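Four months of sharing a bench

I got to Stodholm far too early, so I ended up drinking two paper cups of very strong coffee in the front office before Najwa Farah came down the stairs and waved me through. She runs the returns floor for Gresen, which takes back office equipment from companies that have moved, merged or just changed their minds. Keyboards, mice, headsets, docking stations, all the stuff that lives on a desk. It comes in by the box and goes out again as refurbished stock, spare parts or scrap.

"You'll want to know if people lost their jobs," she said, before I'd even found my pen. I did want to know! So we started there.

The short answer is that they didn't, or not yet. The floor had 8 people on it before the arms came in March, and it has 8 people now. But two of them are doing work that didn't exist last year, and one moved over to the Lurncombe warehouse by choice (a replacement came the other way). Najwa is careful about this. "I can tell you what I was told, and I was told no cuts through the end of next year. After that I don't know, and I said so to everybody at the first meeting. I wasn't going to stand up there and promise something I can't sign for."

The system is called Iordache, after the street where the first one was built, and everyone here says it as if it were a coworker's last name. There are 4 arms. Each one works at a station, takes an item out of its box, and passes it along to a person who tests it and grades it. That's the whole job. When I said it sounded simple, Najwa laughed at me pretty hard.

"Cables," she said. "You try it. A person reaches in, grabs the whole mess, and shakes it a little. You don't even think about it. We spent the first three weeks on cables."

She told me about the mornings when an arm would pick something up perfectly well and bring half of the packing along with it, or close on a cord when it was supposed to close on the thing the cord was attached to. The people at the stations got very good at guessing which boxes would go badly. After a while somebody suggested writing those guesses down, and that turned into one of the new jobs.

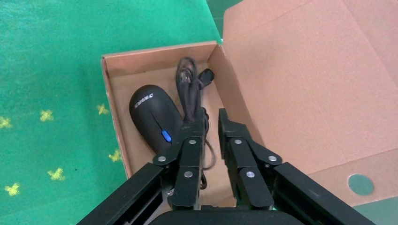

Najwa says a corded mouse is still the item she'd pick to show a visitor, small and smooth and with all that cord to deal with.

A reader who works a similar floor wrote to me after I mentioned this visit in my newsletter, and her view was a lot less cheerful. The unpacking was the part of the day when she could talk, she wrote, and once a machine took it over she was left with eight hours of testing, which needs your full attention the whole time. Her hands felt better and her head felt worse. She wondered if anyone had asked the people in Stodholm about that.

I had the letter with me, so I read it out loud. Najwa didn't say anything for a bit.

"She's right," she said. "We had the same thing, and I missed it. I was looking at wrists."

Wrists were the reason for the whole project, as far as she was concerned. Unpacking is a lot of pinching and twisting, and on a busy shift the floor handles 558 items. People went home sore. She used to do the job herself and she still can't open a jar on a cold morning without swearing at it (her words, and she told me to keep them in). So when the soreness complaints dropped off in the spring, she figured the thing was a success and moved on to worrying about the schedule.

Then people started asking for different shifts, and a couple of them told her they were wiped out by lunch in a way they hadn't been before. The pauses were gone. Every time you looked up there was another headset waiting for you.

What they do now is rotate. You test for a stretch, then you go and look after the arms, which means clearing jams, swapping bins and marking the pickups that went wrong. It's slower work and you can chat while you do it. They also turned the pace down. The arms could feed each tester faster than they do, and the first plan had them doing exactly that, but the floor settled on 290 items before the lunch break as the most anyone wanted to see come through. Getting that past the people upstairs took some arguing.

"They'd paid for a number," Najwa said. "I was asking them for a smaller number. You can imagine how that meeting went."

I asked if she liked the arms. She thought it was kind of a funny question, but she answered it. She likes them better than she did in March. She doesn't like how quiet the far end of the floor has gotten, and she'd love to put a radio down there if they could ever agree on a station. She worries about new hires, too. Everyone on the floor today learned the stock by unpacking it, and you pick up a lot from the way a thing was put back in its box: whether it was looked after, whether it was dropped in there in a hurry. Someone who starts next year will only meet it on the test bench.

So there's a plan for that as well. New people will unpack by hand for their first month, at a regular table, with the arms switched off at that end. It costs some output, and she's already had one email about it.

On the way out she showed me the sheet by the door where people write down what they want changed. Most of it had nothing to do with robots. Somebody wanted better chairs, and somebody had written "FAN" in huge letters and underlined it twice. The next floor meeting is on 20th June, and the chairs are first on the list.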